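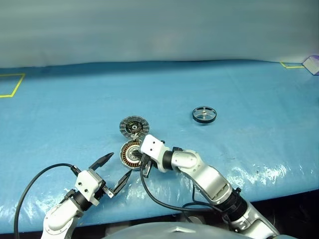
Can I put the motor back together without the small white clip if the rest of it seats OK?
Don't. It keeps the winding leads off the spinning part, and without it they rub through sooner or later. Find it or order one, spares bin at Arnurstead has a few.

Ticket 1360 - pedestal fan motor, hums, won't start
Site: Nendville workshop, back bench
Item: Dasero pedestal fan, the older grey one
Opened: 15 Dec 2020
Priority: normal (bumped to high, see below, it's hot)
Status: open, waiting on part

Reported fault
Fan hums on all speeds, blade doesn't turn. Give it a push by hand and it creeps round, then stops. Was fine in May when it got put away. Smells a bit warm after a minute or so. Switched off at the wall, tagged, don't plug it in to "have a look".

Log

09:10 Blade and guards off. Blade nut is reverse thread, remember that before you lean on it. Shaft stiff by hand, gritty, worse on one side. So not just the capacitor, or not only.

09:25 Unplugged, capacitor discharged through the resistor lead, then metered. Reads low, well under what's on the label. Replace regardless, they're cheap. Put the old one in a bag with the ticket number on it.

09:40 Motor apart. Four long screws through the back, all came out OK, one a bit chewed. Took a picture of the lead order before pulling anything, do the same if you're the one putting it back. Leads are: white common, red high, blue med, black low, yellow to cap. Colours faded so check with the meter, don't trust your eyes on the red.

10:05 Windings. Metered common to each speed, all three read sensible and in the right order. No open circuit. Nothing to earth. No burnt smell up close, varnish looks alright. Happy to say windings are good. Which is lucky as a rewind isn't worth it on this one.

10:20 Found it I think. Rear bush full of dried oil and lint, gone to a brown toffee. Front one not as bad. Soaked both felts, cleaned the shaft with metho and a rag. No emery on the shaft please, somebody did that to the last one and it's never run quiet since.

10:50 Bushes cleaned. Shaft spins free in the front, still a little tight in the rear. Second go at it. Better.

11:15 Light oil on the felts, few drops each. NOT the spray stuff. The spray stuff is how it got like this.

11:30 Dry fit, no cap. Turns by hand and coasts a good few turns. Bit of end float, put the fibre washer back on the rear where it came from (there are two, thin one goes at the front).

11:40 Stopped for lunch. Also out of the right capacitor. Sartori counter had none on the shelf, nearest they had was the wrong voltage rating, lower, so no. Ordered. 7 days they reckon, might be quicker.

13:05 Went through the other dead fans for a donor. 9 of them on the rack, not one with a matching cap that metered up. Put them all back, labelled the ones that are only good for blades.

13:30 Checked the oscillating gearbox while it's down. Grease is old but soft, teeth fine, left alone. Knob screw was missing, fitted one from the jar.

Reassembly, for whoever picks this up
- wipe the inside of the covers first, there's lint in all the slots
- leads tucked and clipped, THEN the rotor in
- line up the scribe marks on the covers, I put one on each
- do the four screws up a bit at a time, corner to corner, spin the shaft between each go. If it tightens up, back off and tap the cover round with the screwdriver handle
- new cap, lead order as per 09:40
- meter to earth again before it goes anywhere near power
- run on low first, guards on, 300 seconds, feel the housing. Warm is fine. Too hot to keep a hand on is not

If it still hums after all that
Bushes out of line nine times in ten. Loosen the screws a half turn, tap, retighten. If it starts with a push but not by itself then look at the cap wiring again before blaming the new part. If neither of those, write it up here and leave it, it can go for parts.

Parts
Capacitor x1, on order, Sartori
Fibre washers, have
Felts, reused, ok
Lead clip, Arnurstead spares if the old one goes missing

Update 15:20
Priority to high, front office want a fan back and this is the closest to done. Doesnt change the wait on the cap. Lent them the little desk one for now, it rattles but it blows.

Next action: fit cap when it lands, test as above, tag and date it, close ticket.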